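The Second Life of a Dark Sweater

By Chi-keung Chou
Fri 1 December

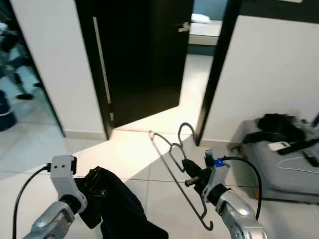 A dark garment, held by one fold.

When I moved to this country I brought one suitcase, and almost all the clothes inside it were black or navy. My mother chose them. She said dark cloth forgives. I did not understand her until I had to do my own washing in a shared laundry room with 20 other apartments.

My opinion is simple, and I know that some readers will not like it. We wash our clothes too often, and we repair them almost never. I think these two habits belong together. A person who throws everything in the machine after one evening does not look at the cloth anymore. He does not see the small hole under the arm while it is still small.

Last January I began to write down what I wear and when I wash it. After 181 days I had a clear picture of myself, and it was not flattering. I own a sweater from Lunetti that I washed after every wearing, and it became thin at both elbows. I own another one, older, that hangs on a chair by the window and is washed maybe once in a season. The older one is in better condition.

My friend Tsung-han Fung does not agree with me. He says that clean clothes are a form of respect for other people on the bus. I accept this for shirts and socks. I do not accept it for a wool sweater which was worn for two hours in a cold office. Fresh air is also cleaning, only slower.

We have a more serious disagreement about price. There is a repair shop in Firotthorpe, called Bisov, where I paid 271 for a winter coat to get a new lining. Tsung-han told me I could buy a new coat for less. This is true. But I already know how my coat behaves in rain, and where my hand goes to find the keys. With a new coat I must learn all of this again, and the cheap ones do not last long enough to finish the lesson.

I do not want to tell poor people to spend more. I was one of them for many years, and a needle costs very little. What I would like is that schools teach one afternoon of mending, to boys also. I learned to sew on a button when I was nearly 20, from a neighbor, and I was ashamed to ask her.

The Lunetti sweater now has patches on both elbows. The color does not match very well. I wear it to work anyway.

We use cookies to remember your settings and to count visits. By continuing to read, you accept our cookie policy. Accept | Manage choices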